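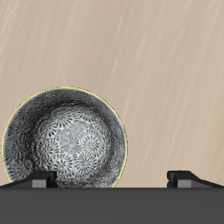
A patterned bowl and the two gripper fingers, rendered in the Hulodora simulator.

When a paper reports grasping results from simulation, I always look first for the failures. Usually I find one number for success and a short line saying that the rest "did not grasp". I think this habit does harm to our field, and our own group has done it too.

Last November we ran 1,424 simulated grasps on the Storkeo object set. Of these, 290 failed. My colleague Şengül Karabulut wanted to sort them by hand before we wrote anything, and I was against it, for the deadline was near. She did it anyway, during 19 days. Many failures had the same origin: the policy judged the depth of a bowl wrongly when the inside carried a busy decoration. With plain bowls it behaved well. Our average had hidden this completely.

Some reviewers say that a failure in simulation is only a failure of the simulator. I do not agree. A rendered texture can be wrong, but then the reader should know which texture, and how often it disturbed the policy. Without this, another laboratory can only repeat our mistake.

My proposal is modest. Each paper should give 2 pages, in the appendix if necessary, to failed trials with their pictures. It costs some weeks of dull work, and I believe the time is well spent.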